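Recogida de demostraciones (aprendizaje de robots)

La recogida de demostraciones es el trabajo de reunir ejemplos de una tarea, hechos bajo el control de una persona, para que un sistema de aprendizaje pueda después imitarla. Cada ejemplo se llama episodio y contiene las imágenes de las cámaras, las posiciones de las articulaciones y la apertura de la pinza.

Historia

En Cetdale, la práctica fue iniciada por el grupo Joubert, dirigido por Oratile Zwane. El primer protocolo escrito, conocido como protocolo Varkby, tiene fecha de 27/9/19 y fue redactado por Zwane y Faustino Nava. En él se fijaba una duración máxima de 60 segundos por episodio, que más tarde se abandonó para las tareas con tela.

Procedimiento

El operador mueve los brazos a distancia y otra persona prepara el lugar entre un episodio y el siguiente. El protocolo distingue 5 fases: preparación, aproximación, agarre, movimiento y retirada. La posición inicial de los objetos se cambia cada vez, dentro de unos límites que están anotados en la hoja de la tarea. Los episodios con error no se borran. Se guardan con una etiqueta propia, porque una parte de ellos contiene correcciones útiles.

Tareas con tela

La ropa de cama es considerada un material difícil. No tiene forma fija, se oculta a sí misma con los pliegues y un mismo tirón puede dar resultados distintos. Por este motivo se trabaja muchas veces con dos brazos, y una cámara colocada en la muñeca registra de cerca el punto de contacto, que desde una cámara fija suele quedar tapado. Dineo Magagula propuso anotar también el momento en que la tela se tensa, y esta marca fue incorporada al protocolo en agosto.
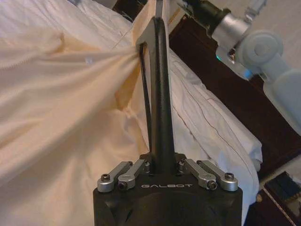

Revisión y etiquetado

Cada episodio es visto por dos revisores. Si no están de acuerdo sobre el inicio del agarre, decide un tercero. En Cetdale esta función la tuvo Wian Motaung y después Sizwe Zwane. Las etiquetas se escriben con el programa Bistevell, que muestra las vistas de todas las cámaras en la misma línea de tiempo.

Véase también

Aprendizaje por imitación
Teleoperación
Manipulación de objetos deformables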